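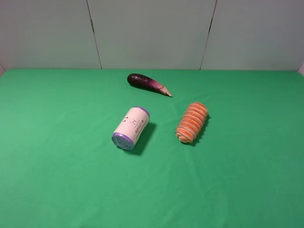
Arvid Brekke

Speaker notes, Tuesday session, 20 minutes including questions

Slide 1. Leave it up while people sit down. Toy eggplant at the back, the roll and the orange ridged piece in front of it. Green cloth, gray-white panels. This is the kind of table the arm works on. Say my name, say I run the test bench at Odau, move on.

Slide 2. The job. Pick each item off the cloth and put it in a bin outside the panels. The arm is a Clillevex, the gripper is our own build with Unamik force sensing in the fingertips. We wanted 1,000 picks without a person touching anything. We got to 560.

Slide 3. What happened at 560. The arm closed on a roll lying on its side. The fingertip sensor reported no contact. The controller took that to mean the fingers were still open in air, so it kept closing and moved down to try again. It pushed into the table with the roll between the fingers. The force limit in the arm should have stopped it. It did stop it, but 15 seconds later than it should have.

Pause here. Someone usually asks if anyone was hurt. No. The door was shut and the operator was at the desk. She hit the stop button before the arm had finished backing off.

Slide 4. First fault: the sensor cable. It ran along the outside of the wrist and had been flexing on every pick. One conductor was broken inside the jacket and looked fine from outside. A broken wire read as zero. Zero was also what we read when the fingers were touching nothing. Say this slowly. Same number for "no contact" and "no sensor."

Slide 5. Second fault, and this one is mine. In September I raised the arm's force limit to get rid of false stops. The cloth was bunching up under the fingers and the arm kept tripping on it. I also lengthened the filter on the force signal and forgot to put it back. I did not write either change down. We found them by comparing the settings file with the backup.

Slide 6. The shape of the item matters some. Go back to slide 1 if the room is small enough to see it. The roll is a cylinder and it can turn when one finger gets there first. The eggplant is tapered and has its own problems, but we have never had it jam straight down the way the roll did. Do not spend long on this. The shape did not cause the fault.

Slide 7. Changes.
Sensor now sends a count along with the force value. If the count stops, the arm stops.
Cable moved inside the wrist, replaced on a schedule.
Force limit back to the original setting. Filter too.
Settings file is locked. Two people sign for a change.
Söderlund checked the stop circuit and timed it with us in the room.

Slide 8. Still open. We don't have a good answer for a sensor that reads a wrong value but keeps counting. Comparing the two fingertips helps when both should be touching. It doesn't help on a one-sided grasp. If anyone in the room has done this, ask them to find me at the break.

Skip slide 9 if over time. It is only the wiring diagram.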